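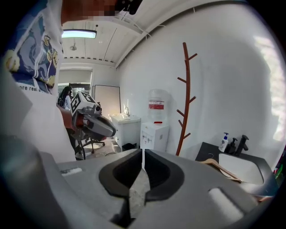
Sandro D'Amico
Sessional Lecturer, Interior Fitout and Shared Workspaces

Week 5 handout: Reading a working room

Bring this to the tutorial along with your scale ruler. The reading for the week is the Feltholm chapter, and you can skip the appendix on acoustics until May.

1. Start with the ceiling

Students tend to begin a room survey with the furniture. Begin with the ceiling, as it tells you what can be moved and what can't. In the room on this handout the ceiling is white with the beams and rails left exposed, and they run on the diagonal toward the back. Any partition you draw has to meet them somewhere. Mark their direction on your plan before you draw anything else.

Record the light fittings by type. A rectangular panel and a small round pendant in the same room should go down as two separate entries. Note daylight as well. A glass door or a window at the back gets the same symbol until you have been on site and tried the handle.

2. The wet point

The white cabinet against the back wall has a small basin on top and a slim silver tap. In fitout terms this is the most fixed object in the room. Chairs can go anywhere, but a basin stays with its pipes unless the client is ready to pay for the plumbing.

For a wet point, write down:
the wall it stands against
clear floor in front of the cabinet
distance to the nearest power outlet
where the bin goes

The small dark bin is on the floor at the foot of the cabinet. Draw bins. They take up floor and they are left off nearly every student plan I mark.

3. Loose items

An office chair on a star-shaped wheeled base needs more room than its seat suggests. Use the Kinska template and draw the full circle of the base, then add the pull-back zone behind it.

The large white board leans against the back wall. List leaning items as loose, even where they look settled, and show the depth they take up at floor level. If your proposal fixes a board to the wall, say so in the notes and give a mounting height.

4. People standing and sitting

Sketch at least one standing and one seated position. Use the Marino figures for reach and allow 100 mm of tolerance on each side. Someone standing with a forearm out takes up a good deal more floor than the seated figure behind them.

5. Tutorial task

Draw the back wall in elevation at 1:20, on one A3 sheet. Show the cabinet, basin, tap, bin and board. Estimate sizes from the chair and write "est." beside each one. Upload to Flivix as a PDF, file name starting with your student number.

Worth 17 marks. Labelling and line weight are marked together this time.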